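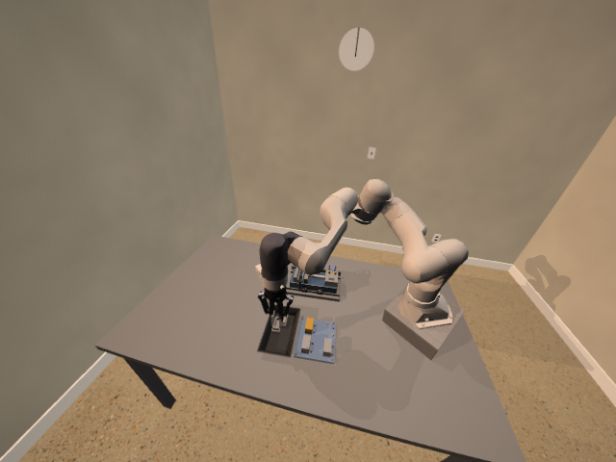
We lost to Holovko by two runs on the weekend, which is closer than I expected after the warm-up. It was our first away game of the season and the first time this group has played together on grass. All of our practices in April were in the school gym in Zarnstead, and a ground ball on a gym floor tells you very little about a ground ball in May.

The drive is roughly 200 kilometres each way. I left before breakfast with Till Hollmann and his catching gear in the back seat, and we still got there after most of the others. The diamond at Holovko has been redone over the winter. There's new clay around the bases and the mound looks higher than it was, although their coach told me it had been measured and was fine. The outfield was soft along the left field line and we were told to watch our footing.

Fergus Forsyth started for us. He threw 71 pitches and I took him out after the fifth. He wanted to stay in. His fastball was good all morning, but he'd started missing up with the curve and their hitters had stopped swinging at it. He's a lefty with a slow delivery from the stretch, and they stole on him more than I'd like. We've talked about a slide step. He doesn't like how it feels, so we'll work on it in the bullpen before he tries it in a game again.

Till caught the whole game and had a good day behind the plate. He blocked a lot of balls in the dirt and threw out their leadoff man in the third. At the plate he's still pulling off the outside pitch. He knows it.
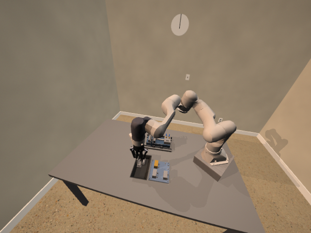 Arm bent over the table with the gripper pointing down.

The bats were quiet until the sixth. We had runners on in the second and the fourth and didn't bring either of them home. In the sixth Laurențiu Roman hit a double into the gap in right centre and Till moved him over with a grounder to the right side. He scored on a passed ball. That got us going a little and we picked up another in the same inning on a bloop single that could have been caught.

I'm going to leave the strike zone alone, except to say it was the same for both sides. A few of our parents had opinions. I'd ask them to keep those for the car.

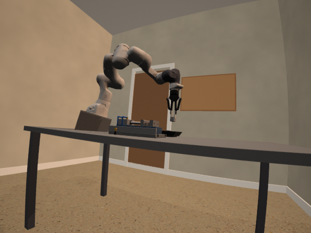 The defence is what I've been thinking about since. Holovko has a couple of big right-handed hitters in the middle of the order who pull everything, and I'd seen them do it last year, so I moved the infield over toward third and brought the centre fielder across as well. It worked the first time through. The second time, their cleanup man waited on a changeup and poked it past where our second baseman normally stands, and it rolled forever. We looked like the table up there, with the arm bolted on at the far left end and the whole right half of the top bare. Both runners scored. I should have moved everyone back a few steps once he'd shown he could go the other way, and that one's on me.

Laurențiu played short and had a busy morning. He made one throwing error, on a play he probably should have eaten, and he made up for it with a backhand in the hole in the seventh. He was a bit sore in the shoulder afterward, so he'll take it easy this week and hit off the tee.

Hildegard Fuchs kept the book again and sent me a copy before I'd even got home. If your kid's at-bats look wrong to you, please talk to me first and I'll check with her. The sacrifice in the sixth was scored as a fielder's choice and has been fixed.

Next game is at home against the same club. Field prep starts an hour before warm-up and I need two people for the rakes. Please bring the black jerseys this time, and a water bottle with your name on it. There's still a blue glove in my trunk, right-hand throw, no name inside.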